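Fuvex wrist kit, anyone past the first month?

Forum: Arms and Grippers > Kits and Add-ons

restrepo_n
Looking at the Fuvex wrist kit for a small arm we use on cable work. It comes with the wrist camera, mount, protective boot and the recording software. The quote I have is $2325 with one year of support. The sales page is all short clips and no numbers. Has anyone run it long enough to say if it's worth the money? The main job is picking up loose cords and plugs inside a marked area and putting them in a bin.

Nidia

plark_amparo
We have had one at Plarkwood since March. Install took me 40 minutes, and most of that was routing the wrist cable. The bolts in the bag fit. The software found the camera the first time.

My complaint is the view. The mount puts the camera very close to the tool, so a good part of what you record is your own hardware. We work inside a tape outline on the floor and the cord only shows in the gap between the parts.
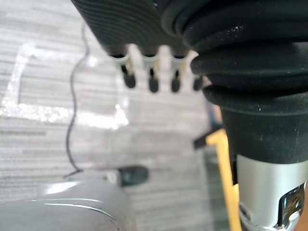

For picking it has been good enough. Once you know where the tool sits in the view you stop noticing it. For anything where you need to read a label or see the whole work area, I would add a second camera overhead. Support told me the same thing.

letham_eq
I disagree on "good enough." We sent ours back. Near parts were soft at every focus setting we tried, and for plug work the near parts are what I care about. At that price I expect a lens that handles close range.

plark_amparo
Did you get the short lens or the standard one? They ship the standard unless you ask.

letham_eq
Standard. The short lens was not on the quote and I had to find out about it from the return form. That is a separate complaint.

hhuaranga
Second the note about asking for the short lens. I have both. The short one is better up close and worse at the far side of the area, so it depends on your reach.

Also, wipe the boot. Black rubber picks up lint, and on ours it ended up on the lens cover. Dry cloth, no solvent.

restrepo_n
Useful, thanks. How is the success rate on thin cords? Ours are black on a light floor so contrast should be fine.

hhuaranga
Last batch I logged was 83 picks out of 100 with a plain open-close gripper, thin cord, no retries allowed. The misses were mostly cords lying flat. Plugs were easier.

letham_eq
And how much of that is the kit? I got close to that with a webcam on a bracket. You are paying for the boot and the software.

hhuaranga
Partly true. I don't want to write the sync software myself, so I paid.

c_pereyra
Check the support terms before you sign. Mine said replies within one working day and the longest wait I had was over 60 hours. They did replace the cable free.

If you want something to compare, Mahasneh sells a mount with an adjustable arm. You supply the camera.

restrepo_n
I have asked Fuvex for a new quote with the short lens and a return period in writing. Will post what they send back.

letham_eq
Ask who pays return shipping. We did.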